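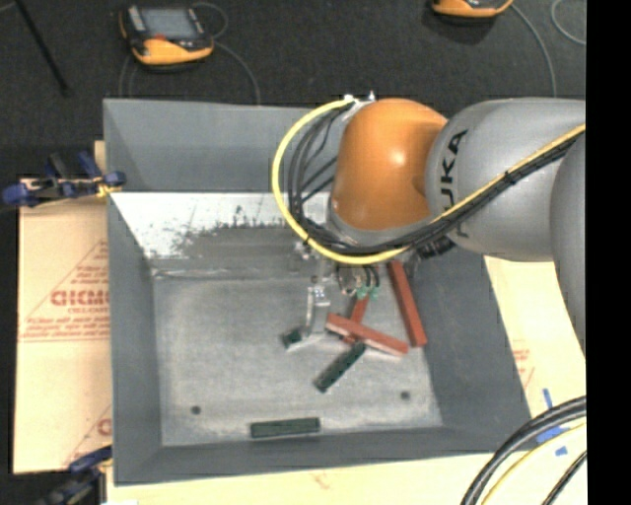
Pirkow, mayo

4. Dar de alta las cubetas y hacer el primer recuento

Si vienes del capítulo 3, ya tienes Vivport instalado, tu usuario creado y el lector de códigos emparejado. Ahora toca la parte que más pereza me daba a mí cuando empecé, y que al final se me pasó en una mañana con la radio puesta: decirle al programa dónde está cada cosa. Voy a contarlo tal como lo hago yo en el almacén, con mis manías incluidas.

Antes de empezar ten a mano el lector cargado, un rollo de etiquetas y un rotulador permanente. Yo compro los rollos de 1000 y me duran muchísimo (salvo la vez que dejé la impresora en bucle, ya llegaremos a eso).

4.1 Crear las zonas

1. Entra en Almacén > Zonas y pulsa Nueva.
2. Ponle un nombre corto. Las mías se llaman por letras, A, B, C y D, porque el nombre sale impreso en la etiqueta y los largos se quedan a medias.
3. En Tipo elige Estantería, Suelo o Mesa. Si dudas, Suelo: se puede cambiar luego sin perder nada.
4. Guarda y repite con las demás.

Nota: en la versión antigua las zonas admitían espacios y tildes. En la nueva también, pero el lector Fuchs se atraganta con ellas. Kerstin Böttcher bautizó una zona «Rincón del fondo» y estuvimos media tarde sin entender por qué no leía nada de allí. Letras y números, y a correr.

4.2 Crear las cubetas

Cada cubeta es una ubicación con su propio código. Nosotros tenemos 54 dadas de alta, todas con la misma numeración: letra de la zona, guion y número.

1. Ve a Almacén > Cubetas > Alta múltiple. No las metas de una en una, por favor, que yo lo hice y todavía me acuerdo.
2. Elige la zona.
3. Escribe el primer número y el último. El programa rellena los de en medio.
4. En Medidas interiores pon ancho, largo y fondo en centímetros. Mide por dentro y a la altura del suelo de la cubeta, porque casi todas se estrechan hacia abajo.
5. Marca Permite mezcla si vas a guardar más de un artículo en la misma. Viene desmarcada.
6. Pulsa Crear e imprimir.

Atención: el botón Crear e imprimir no pide confirmación. Comprueba el último número antes de pulsar. Un cero de más y te salen etiquetas hasta que se acaba el rollo – lo digo por experiencia, era el bucle de antes. Para pararla, mantén apretado el botón de avance de la impresora 6 segundos y después borra la cola desde el ordenador. Si solo haces lo primero, arranca otra vez donde lo dejó.

4.3 Pegar las etiquetas

1. Limpia la cara corta de la cubeta con un paño y alcohol. Déjala secar del todo.
2. Pega la etiqueta arriba a la derecha, en horizontal.
3. Repasa los bordes con la uña.
4. Escribe el código con rotulador por debajo.

Lo del rotulador me lo enseñó Eckhard Janssen y al principio me pareció una exageración. Luego se nos despegaron unas cuantas con el calor y menos mal.

Nota: si tus cubetas son muy viejas y tienen la superficie rayada, usa las etiquetas de adhesivo reforzado. Las normales aguantan, pero pierden las esquinas enseguida y el lector acaba haciendo cosas raras.

4.4 El primer recuento

Reserva un rato largo sin interrupciones. Mientras el recuento está abierto, las entradas y salidas de esa zona quedan bloqueadas, así que avisa a los compañeros.

1. Abre Recuento > Nuevo y elige una sola zona.
2. Lee el código de la cubeta. Tiene que sonar un pitido corto.
3. Lee un artículo y teclea la cantidad.
4. Si la cubeta lleva mezcla, repite el paso 3 con cada artículo.
5. Vuelve a leer el código de la cubeta para cerrarla. Pitido doble.
6. Pasa a la siguiente.
7. Al terminar la zona, pulsa Revisar y mira las líneas en amarillo: son las que no cuadran con la lista que importaste en el capítulo 3.

Atención: si te saltas el paso 5, todo lo que leas después se apunta en la cubeta anterior. El programa no avisa. A Jonalyn Dumlao le apareció media zona C metida en una cubeta donde no cabían ni unos guantes.

En nuestro primer recuento salieron 1305 artículos, bastantes más de los que había en la hoja de cálculo. Si te pasa lo mismo, no aceptes las diferencias de golpe. Ve línea por línea, aunque sea pesado, y usa Aceptar con comentario cuando no tengas claro de dónde viene una cantidad. Birgit Ehlers, que lleva las compras, me lo agradeció meses después, cuando tuvo que rastrear un pedido.

4.5 Problemas que me he encontrado

El lector pita pero no aparece nada en pantalla. El cursor está en otra casilla. Toca el campo Código y vuelve a leer.

Sale «Ubicación duplicada». Ya existe una cubeta con ese número, quizá archivada. Búscala con el filtro Mostrar archivadas y recupérala, no crees otra con un nombre parecido.

El recuento se queda en Pendiente. Falta que lo valide alguien con permiso de encargado. En nuestro caso es Ingeborg Diekmann, y suele hacerlo a primera hora.

Las medidas salen en pulgadas. Ajustes > Región > Unidades, y después cerrar sesión. Sin cerrar sesión no se entera.

Cuando todas las zonas aparezcan en verde puedes pasar al capítulo 5, donde explico cómo conectar los pedidos de Bikness y qué hacer con las devoluciones que llegan sin albarán.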